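Kekulico Jado teleoperation kit: review after a summer of use

We bought the Jado kit in July to record demonstrations for a robot that puts things away in drawers, cabinets and shelves. It consists of two hand controllers, a foot pedal, a base station and the recording software. It does not include a robot. Ours was already set up, and the kit lists it as supported.

Three of us have used it: me, Hazem Fahmy and Nayeli Sánchez. Nayeli had never driven a robot before. Hazem and I came from an older leader-arm setup, where you move a small copy of the arm and the real one follows.

Setup took most of a day. The base station paired right away, but the calibration wizard wanted the arm in a pose it could not reach without hitting our bench. There is a way to skip that pose. It is on page 71 of the manual and is not mentioned in the wizard. After that, calibration went through on the second try.

The controllers are light and the grip is comfortable for a long session. The trigger closes the gripper in proportion to how far you pull it, and the travel is long enough that you can hold a light squeeze on something without fighting the spring. This is the best part of the kit. On our old rig the gripper was either open or shut, and we had a lot of glass skidding away from us.

Delay is low enough to forget about when the arm is out in the open. You notice it in tight places. Most of our recordings use a three-drawer cabinet, and the bottom drawer is the hard one. The arm has to come over the side, bend down and stay clear of the fronts above, and the operator has to keep the elbow in mind as well as the hand.
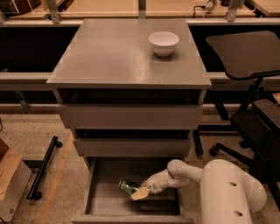

Bottom drawer open, green glass jar in the gripper, white bowl up on the cabinet top.

For reaches like this I use the clutch a great deal. Holding the pedal down freezes the arm so you can move your own hand back to a better position, then releasing it picks up where you left off. It works well for position. For wrist rotation it is less good – the hand angle jumps a few degrees when you let go of the pedal, and near a drawer wall a few degrees is enough to knock something. Kekulico support told me to let the pedal up slowly. That helps a little.

There is also a hand-guiding mode, where you take hold of the arm itself and move it through the task. I expected to prefer it and did not. The arm feels heavy near the end of its reach, and your own arms get into the camera view. We used it for opening and closing drawers, where you want to feel the slide, and went back to the controllers for anything involving a jar or a bowl.

The recording software is plain and mostly fine. One button starts an episode, another ends it, and a third throws it away. You can type the task instruction once and it carries over to the next episode. Trimming the dead time at the start is easy. What I do not like is that the discard button sits right next to the save button and asks for no confirmation. We lost 12 good episodes in the first week that way, most of them mine.

Export to the common formats worked. Camera and arm timestamps lined up when I checked them. Files are large, and the software slows down once a session folder passes 25 episodes, so we start a new folder before then.

Nayeli was recording usable demonstrations by her second afternoon. I would not have said the same of the leader arm, which took me around 3 weeks to get smooth on. Her recordings are slower than Hazem's but steadier, and so far I would rather train on hers.

Battery life is adequate for a morning. The controllers charge from their stand, and the contacts need to be pushed down firmly or they do not charge at all. Check the light before you walk away.

I also tried the cheaper Trumudus controllers for a few days. They track just as well in open space, but the trigger is a plain switch, and that rules them out for fragile objects. If you only move boxes or soft goods, they would save you money.

I would buy the Jado again for drawer and tabletop work. The wrist jump after the clutch needs fixing and the discard button needs a confirmation. Support says the second one is planned for the next release and would not give me a date for the first.

Reviewed by Edith Bermúdez, 18th August

Contact | Copyright Edith Bermúdez, all rights reserved | Back to top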